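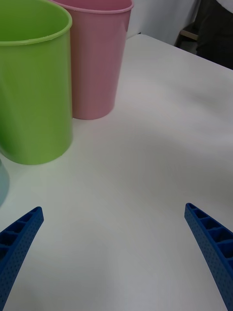
**How long should a household wait before replacing a kitchen sponge?**

Two weeks is the interval adopted in this household, and one week during August, when the kitchen remains warm overnight.

The previous practice was to replace the sponge when it began to smell. That standard proved difficult to apply, as members of the household disagreed on when the point had been reached. A fixed schedule has been in place since spring and has produced fewer disputes.

Sponges are now purchased from Sikside in boxes of 40. The Zekton variety was tried first and was found to shed small blue fibers into the drain. The Fletia brush, recommended by several readers of this blog, remains in use for pans and bottles. It does not reach the corners of a square baking dish.

The following procedure applies between replacements:

- Rinse the sponge under hot water after each use.
- Squeeze it firmly and stand it on its edge.
- Keep raw meat juices away from it entirely. Paper towels are used for that purpose.
- Move it to floor duty at the end of its term, and discard it after one cleaning.

Readers have asked about dishcloths. These are washed at 95 degrees Celsius in the old Vlček machine, which takes most of an evening to complete the cycle. A separate post on dishcloths will follow once the door seal has been replaced.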